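The green shirt at the back of the drawer

By Graziella Fiore
November 25, 2023

My grandmother folded shirts on the end of the bed, with the radio on and her reading glasses pushed up into her hair, and I can still hear the little slap she gave each one when it was done. I have been thinking about her a good deal this autumn, because I have finally done what I had been promising to do since June and emptied every drawer in the house.

There were 87 tops. I had guessed at thirty. Some of them I hadn't seen since we moved to Drikemthorpe, and one, a stripy thing with a burn mark on the shoulder, I would have sworn I had thrown away years ago. They had all been pushed in on top of one another in the way that happens when you are in a hurry every single morning, and the drawers had reached the stage where you have to hold everything down with one hand while you shove with the other.

Now, I am not a tidy person by nature, and I don't want to pretend that I have become one. But I did spend a very happy afternoon with Stelios Lambrakis, who ran the shirt counter at Dimitriou for 32 years and must have folded more cotton than anyone I am ever likely to meet, and he was kind enough to watch me do it badly and then put me right.

His first rule is that you need more room than you think. A bed is too soft, he says (sorry, Nonna), and the arm of the sofa is hopeless. You want something flat and firm where the whole body of the shirt can lie out with the sleeves as well, and if it has lines on it to square things up against, so much the better. He used the edge of the shop counter for years and still looks for a straight line whenever he puts a shirt down.

The second is to smooth before you fold. Start at the collar and work down to the hem with the flat of your hand, pushing the creases outwards. Any wrinkle you leave in at this point will be pressed in by the weight of whatever goes on top of it, and you will meet it again at eight in the morning when you are looking for something decent to wear.

Then come the sleeves, and here I had been going wrong all my life. I used to tuck them underneath, where they made a lump. Stelios brings each long sleeve across the front on a slant, so that the cuff ends up lower down the body, and smooths it there before he does anything else. Soft cotton will always try to gather at the cuff, where the ribbing is thicker, and it's worth a second pass with your fingers. 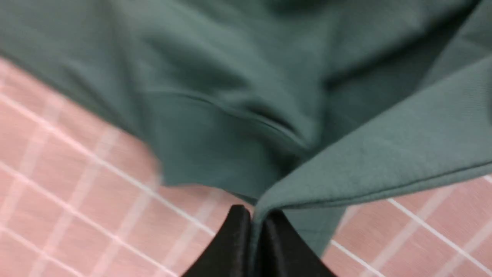
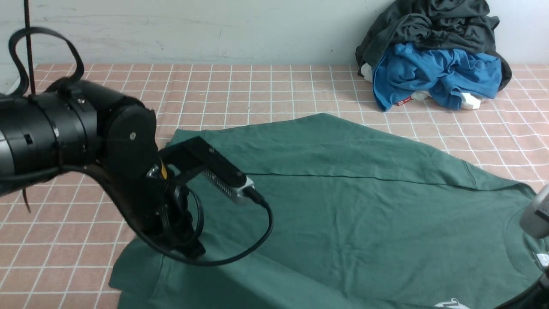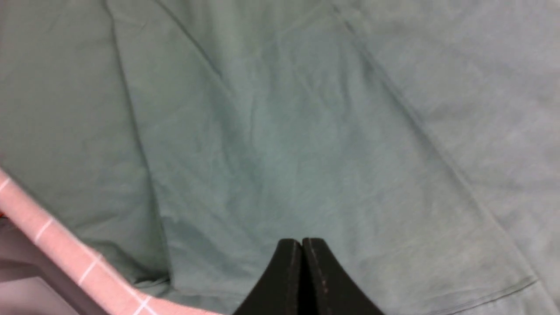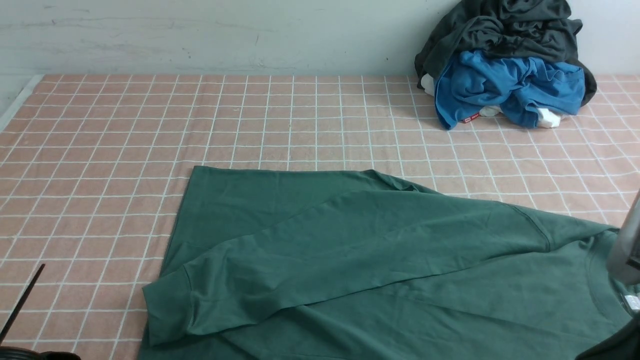
After the sleeves, the sides come in to the middle, and then it's up from the hem in halves or in thirds, depending on how deep your drawer is. Mine are shallow, so thirds it is. Stelios likes to stand his shirts on their folded edges like books, and I was doubtful about this until I tried it and found I could see every one of them at a glance, even the old favourites that had been living at the bottom.

I did buy dividers, I confess. The Koltow ones are plain card and do the job perfectly well, and the smarter Clundivex set slides about unless the drawer is full, which mine no longer is. I have kept nearly half of what I started with. The rest has gone in bags by the front door, apart from the stripy one, which I have put back with its burn mark turned to the inside.

It takes me most of a programme on the radio to get through a basket now, and I have started giving each shirt a little slap when it's finished.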